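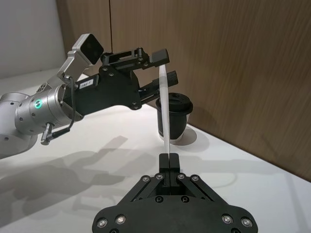

The white strip, held at both ends and pulled tight

Re: [packing-list] Strip for tying bundles

On Thursday a member at Sornmont wrote:
> Has anyone used the thin white strip from Laler? We need
> 153 bundles tied by June and the string we have frays.
> Does it twist much?

We bought a roll of 1000 metres last winter. It does twist a bit along its length, so pull it straight before you wrap. Two turns and a flat knot will hold a bundle of programmes. Store the roll on its side, away from the heater. Skudell has a grey one too, but I haven't tried it.

I can post you about 3 metres as a sample.

Hung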